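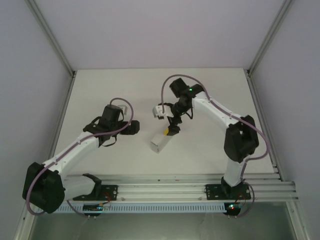
*Figure 1. The two-arm cell with the white test block on the table.*

## 4. Fault during the handover trials

The handover task runs on two arms mounted on a shared aluminum rail. Each arm has its own controller board under the rail, and a planner on the Botha workstation sends joint targets to both. One arm lifts the block and the other takes hold of it before the first one lets go.

On 10 February 2018 the right arm stopped responding in the middle of a handover. The left arm kept following its targets and pulled against the closed right gripper for 3 seconds until the stop button was pressed. No one was inside the enclosure. The block was not damaged, but one finger of the left gripper had to be realigned.

### 4.1 Cause

The planner log shows 402 missed replies from the right wrist motor. The first ones came 20 minutes before the stop, so the fault was building up well before it was noticed. Our first guess was a bug in the Gudomari driver. Swapping the two controller boards did not move the fault to the left arm, and swapping the cables did.

The cable to the right wrist had a cracked conductor close to the connector. It had been routed with too little slack and was bent sharply each time the wrist turned past its midpoint. The left cable had a wider loop and passed the same continuity test.

A second problem was in our own code. The watchdog checked each arm separately and only raised a warning — it did not stop the other arm.

### 4.2 Changes

- Both wrist cables were replaced and given a larger loop.
- A stop on either arm now stops both.
- The watchdog trips after 5 missed replies in a row.
- Motor current is limited while both grippers are closed.

After the changes we repeated the Ketia test sequence with the right cable unplugged on purpose. Both arms stopped every time. The grippers stay closed after a stop, and the block has to be released by hand with motor power off. This step is still missing from the Fovberg lab checklist and will be added before the April trials.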